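Tretaner Shape Blocks and Maple Board
Set-Up Guide, Section 4: Laying Out the Board

Read this section before the blocks come out of the bag. Section 3 covers unpacking and the parts list. Section 5 covers the sorting games.

What you need

The maple board
The bag of shape blocks
A flat table or bench
A dry cotton cloth

4.1 Placing the board

1. Clear the table and wipe it down. Grit under the board will scratch both surfaces.

2. Carry the board with both hands, one at each side. Do not carry it with blocks on top.

3. Lay the board flat with the smoother face up. The strips should run from left to right as you face the table.

4. Leave a margin of table showing on every side. On a perforated table, such as the Ditgate bench, the holes should stay visible all the way around the board.

5. Press down on each corner in turn. If the board rocks, move it to another part of the table or check for something trapped underneath.

Caution: Do not fix the board to a perforated table with screws or pegs through the wood. The strips are glued edge to edge and may split.

Note: Color and grain vary from strip to strip. Cream and light tan strips in the same board are normal and do not affect use.

4.2 Setting out the blocks

1. Empty the bag into your hand or a tray. Do not tip it out over the board, as the points of the star can dent maple.

2. Choose the blocks for the first activity. For the starter layout, use a star, a heart, a cylinder and the flat-sided yellow block.

3. Place the blocks near the far side of the board. Keep the near half clear as a working area.

4. Stand the cylinder upright on its flat end. It rolls if it is laid on its side.

5. Set the other blocks close to it in a loose group. They may touch. Straight rows are not needed until Section 5.
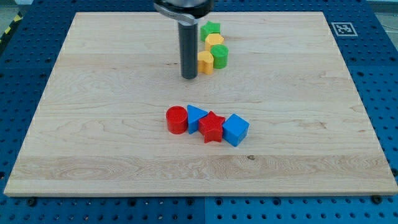
Does it matter which color goes next to which?

Any order will do for the starter layout. Color order only comes into play in the matching games in Section 5.

4.3 Adding more blocks

Once the starter layout is familiar, add blocks a few at a time. The Jalali extension bag holds 6 more shapes in the same sizes. Keep the total low enough that each block can be picked up without knocking over its neighbor.

Caution: Small parts. Not for children under 4 years.

4.4 Lighting

Set the lamp or the table so that light falls evenly across the wood. Soft shadows are fine. A strong light from one side makes the edges of the blocks harder to judge, and glare off the board is tiring over a long session. Where a dimmable lamp is used, 900 lumens is a good starting point.

4.5 Putting away

1. Lift the blocks off one by one and return them to the bag.

2. Wipe the board along the grain with the dry cloth. For sticky marks, dampen the cloth slightly and dry the board at once.

3. Store the board flat. Leaning it against a wall for long periods can cause it to bow.

Caution: Do not soak the board or put it in a dishwasher. Keep it away from radiators.

Note: Oil the board once a year with Brallunetti board oil or any clear oil sold for maple. Leave it overnight before setting blocks on it again.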